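4.2 Order of the layers

The second question of our study was in which order people put the parts of a burger when no order is given to them. In the literature on home cooking the order is usually taken from the recipe, and the recipe is followed or not followed. In our sessions at Dirkelstead there was no recipe. The sheet on the wall listed the parts by name, in alphabetical order, and it said only that the burger should be finished on the tray and should stand without help.

The parts were the same at every place: bottom bun, top bun, patty, cheese slice, tomato slice and lettuce leaf. Sauces were left out on purpose. In the pilot sessions at Hilard we allowed ketchup and mustard, and we found that the sauce changed the order very strongly, as most people wanted it next to the bread and then built the rest around this wish. It also made the parts difficult to use a second time. The pilot results are therefore not included in the figures of this section.

In total we recorded 300 finished burgers. Of these, 177 had the patty directly on the bottom bun, sometimes with the cheese on top of it. We call this group "patty low". In the remaining burgers something else came between the bottom bun and the patty, most often the lettuce, and we call this group "patty high". The difference between the groups was smaller than we expected from the earlier survey by post, where 1,509 households answered a question with drawings and a large majority chose a drawing with the patty low. We think that a drawing invites people to choose the burger they know from a shop, while the real parts invite them to think about what will slide and what will stay.

The patty high group is not uniform. Its most common form begins with the bottom bun, then lettuce, then tomato, and only after this the patty (Figure 3). The lettuce leaf in this form is usually wider than the bun, so that its curled border comes out on all sides. Several participants said that the leaf protects the bread from the juice of the tomato and the meat. Others said they simply like to see green under the red. Both reasons are given in the same session by people at neighbouring places, and we could not find any relation between the reason and the final height of the burger.

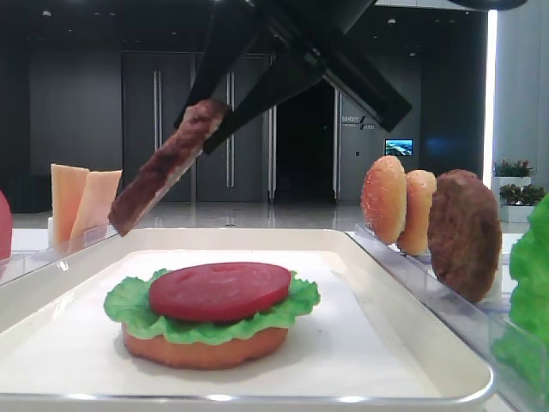

Figure 3. A "patty high" burger on its tray, with bottom bun, lettuce and tomato in place and the patty held over the rim of the tray at the left. Cheese slices stand at the left, top buns, a further patty and more lettuce at the right.

The tomato deserves a separate remark. A thick slice gives a flat but slippery surface, and the next layer can move on it when the top bun is pressed down. In the patty low group the tomato is mostly near the top, where the bun covers it and where a small movement does little harm. In the patty high group it carries the whole weight of the patty. We expected for this reason more fallen burgers in the second group. The number of fallen burgers over all sessions was 23, and they were divided almost equally between the two groups. When we looked at them one by one, the cause was more often a top bun put down too far to one side than the tomato below.

The position of the cheese was less clear to interpret. Where it was put directly on the patty, it was nearly always put there at once, before anything else was touched. Where it was not put on the patty, it came at very different places, also between tomato and lettuce, and in a few cases it was forgotten and added beside the burger at the end. The slices stood upright at the left side of the tray and the buns at the right side. It is possible that this arrangement has influenced the order. We changed the sides in the second half of the sessions at Skoltmont and saw no clear effect for the cheese, but the number of burgers there is too small to exclude it.

A further observation concerns how the parts were stored. In the first sessions they were laid flat in bowls, and people took what was on top. Later we used clear acrylic holders with slots, in which buns and patties stand on their edge. With these holders the work became slower at the beginning but more regular. We also had the impression that the patty was considered longer before it was put down, as it has to be turned from standing to lying on the way to the tray. We did not measure this time separately and mention it only for those who want to repeat the study.

Finally, the tray itself was not neutral. The white serving tray has a raised border, and all the burgers were built well inside it, even when more space near the border would have been convenient. With the flat wooden boards used by Sales in the comparison kitchen, the burgers stood more often near one corner. The order of the layers was not different between boards and trays, and in Section 5 the two are treated together.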